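4.2 What people keep on the table

When we began visiting homes in Bombridge and Jultcombe, we expected to talk mostly about recipes. We had a long list of questions about stews and Sunday meals, and we did ask them, but the talk kept drifting (quite happily, I should say) toward the bottles and jars that live on the table between meals. Of the 91 households that took part, 40 told us that at least one condiment never goes back in the cupboard, and several people seemed surprised that we would even ask.

Beatriz Teixeira, who carried out most of the Jultcombe interviews, noticed early on that people rarely used a brand name. They said "the yellow one" or "Dad's one," and everyone in the room knew what was meant. We have kept those names in our notes wherever we could, since they tell us a good deal about who reaches for what. In one house the hot sauce had been called "the Clolier" for so long, after a shop that used to sell it, that the younger children thought it was the word for any sauce at all.

Color came up again and again, and small bottles with bright labels were the ones people remembered best from childhood (see Figure 7).

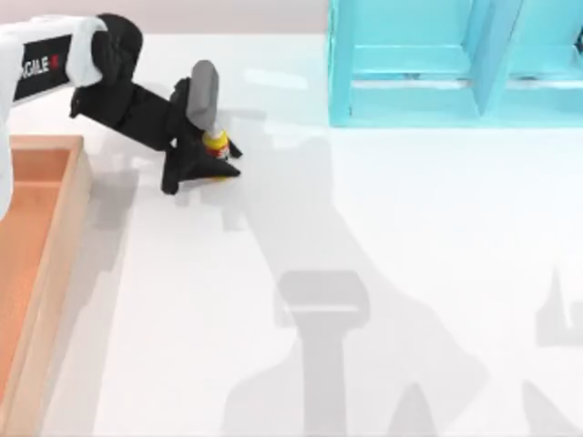
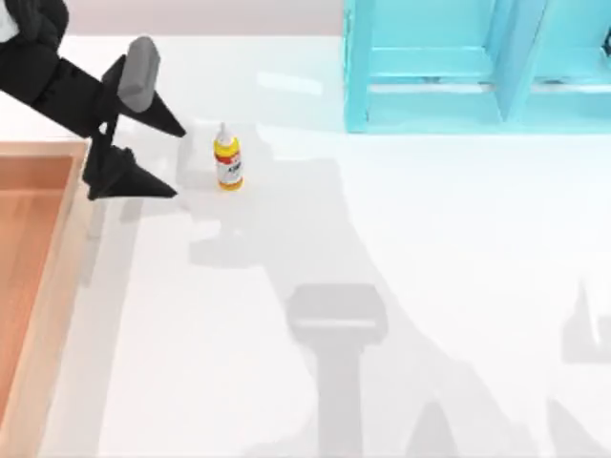 Figure 7. A small bottle with yellow coloring, standing upright.

The older residents of Bombridge were a little different. They tended to remember the place before the thing itself - the left side of the bread board, or the windowsill in November, when the kitchen was the only warm room. Two of them drew us a map of the table without being asked. Asadi makes a similar point about salt dishes, and we return to that work in Section 5, where we look at what happens to these habits when a household moves.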